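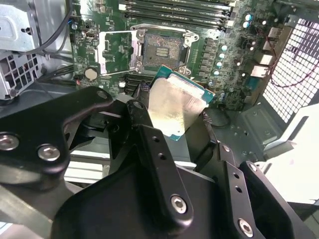

The price of the arm was the only number in the Cedier budget that turned out to be right, and that was because it was printed on the invoice.

Cedier refurbishes office computers on an industrial estate outside Moltholm. Machines come in by the pallet, get stripped, tested, cleaned and rebuilt, and go out again to schools and small firms who would sooner not pay for new ones. It is fiddly work on thin margins. In January the company decided a robot should do part of it, and Niloufar Hashemi, who runs operations, was given a spreadsheet and a month.

"I had one line that said 'robot' and one line that said 'other'," she says. "I was quite proud of 'other'."

Other has since been to the gym. It now covers a bench heavy enough not to wobble, a compressed air line, a guard, a second guard after the insurer had seen the first one, and gripper fingers made to order. The fingers went through 14 versions. A processor is a small flat square with delicate company on every side of it, and the jaws supplied as standard had been designed with something more like a tin of beans in mind.

Suleiman Aliyu, the engineer who drew most of the 14, keeps the rejects in a biscuit tin. Each cost £200 to machine, which makes it the most valuable biscuit tin in the county. He would advise anyone planning a similar purchase to budget for fingers the way parents budget for shoes.

Then there is the matter of what the robot is asked to handle. Sales demonstrations favour new parts, laid out square on a clean mat. Refurbishers get towers with cables looping wherever the last person left them, and processors still wearing somebody else's thermal paste. Sockets are full of tiny gold pins that do not care to be leaned on. Cedier wrote off a whole shelf of motherboards during trials, and Hashemi had put nothing down for scrap. She has now given it a line of its own, above 'other'.

The biggest surprise was hours. The supplier, Prekley, quoted three days for installation, and three days it was. Teaching the thing its job took 566 hours of staff time by July, nearly all of it from Azadeh Nouri, who had been the quickest builder on the bench. So for half a year the firm paid for a robot and lost its best pair of hands to it. Nouri is cheerful about this. She had a pay rise out of it, also unbudgeted.

Was it worth it? Shahram Golestani, who does the accounts, has a payback date and declines to say it aloud. He will say that he wishes they had leased for the first year, bought the maintenance plan at the start when it was cheaper, and asked Prekley for the name of a customer who was cross with them. "They gave us two happy ones," he says. "Lovely people. They pack yoghurt."

His other tip is to pick one task and price that properly. Cedier's original plan had the arm doing processors, memory, drives and the final wipe-down. The current plan has it doing processors. Memory is pencilled in for next year, in very light pencil.

A second arm has been discussed. Hashemi's new spreadsheet for it runs to 1149 rows — she has sent it to the directors twice and suspects they are waiting for the short version.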